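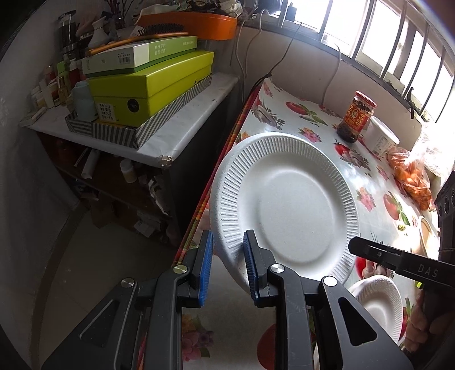

How much of the online ad budget is still unspent?
$477 of the $1000 approved in May, with two campaigns left to run.

Minutes, Ekley Online Sellers Group
Sun 27 June

Present: Ama Laryea (chair), Gifty Ansah (minutes), members from Harkora, Antwi and Valla.

1. Minutes of the May meeting
Approved with one correction. The shared page was set up under the Harkora account, not the Antwi account.

2. Ad spending
Ama went through the figures. The May campaign ran for seven days on the social page and brought 41 orders across the member shops. Most clicks came from phones. Valla asked for the results split by shop. The ad dashboard does not do this, so Gifty will work it out from the order forms - members should send theirs in by Friday.

The search ads did poorly. Agreed to stop them and move what is left to the social page.

3. Rejected ads
Two Antwi ads were turned down in review for the wording "guaranteed results." Both were rewritten and one has been approved. The other is still pending. Ama will file an appeal if there is no answer by the next meeting.
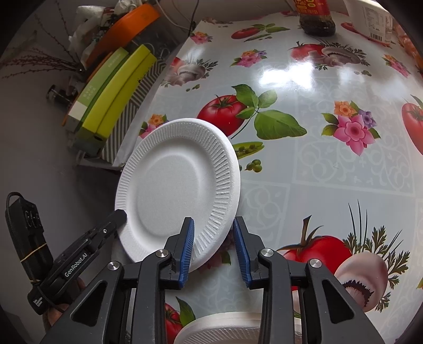
Gifty said that the review rules had changed twice since spring and that members should read the current version before writing any new copy. She will send the link to the mailing list.

4. Selling abroad
Harkora has had inquiries from buyers outside the country and wants to know if the group can place ads there. Discussion of payment methods, returns and shipping costs. Some members felt it was too early. Agreed to try one small campaign for Harkora only, paid for by Harkora, and look at the numbers afterward.

5. Page access
Three former members can still post to the shared page. Ama to remove them this week and change the password. Two-step login to be turned on for everyone who has admin rights.

6. Other business
Valla's shop link on the group page goes to an old address - Gifty to fix.
The logo file is too small for the new banner size. Antwi will send a larger one.

Next meeting: date to be set by email.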